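Search this site
Enter keywords
Go

Sorting out the shared pantry at Stisside

The shared pantry on the ground floor reopened in February with new shelving and a simpler set of rules. Most of you have been in by now, but we have had enough questions at the front desk that it makes sense to put the answers in one place.

The pantry is open from 7 in the morning until the building closes. You don't need to sign in. Take what you will use that week and leave the rest. Dry goods are on the left as you walk in, cans are on the right, and anything for babies is on the low shelf by the window.

Lụa Vũ has been going through the older stock. She threw out 17 cans that were past date or badly dented, and a bag of flour with moths in it. Please check dates before you donate. Food that is a little past its "best by" date is often fine at home, but we can't put it out.

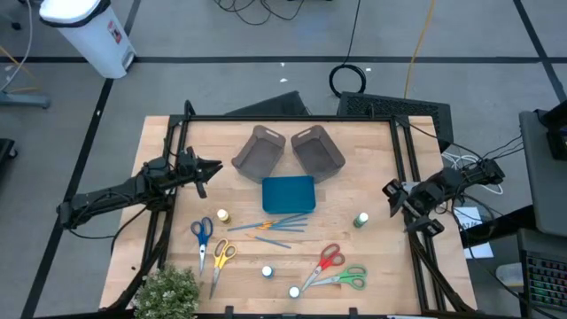
Opened packages are the other problem. We can't accept them, even if they are clipped shut or moved to a jar. The same goes for home canning – we know a lot of work goes into it, and several people were disappointed, but the rule comes with our insurance and we are not able to bend it.

What we run short of most is cooking oil, rice, canned fish and plain oatmeal. We have plenty of pasta and more cranberry sauce than we can move before summer. If you would like to give money, Ilir Dumitrescu can take it at the desk and write you a receipt. Last month 60 dollars from one household kept the rice bin full for two weeks.

The fridge is still waiting on a part. Until it is fixed, please don't leave milk, eggs or cooked meals, including in the staff kitchen. Vy Âu will post a note on the pantry door when it is running again.

Questions about drop-off can go to Phong Khổng. Large donations need a call first so he can clear some floor space.

Recent items
Parking changes on the Zalline side
Winter coat swap: what is left
Sơn Nông on pruning old apple trees
Laundry room hours
Reading group picks its next book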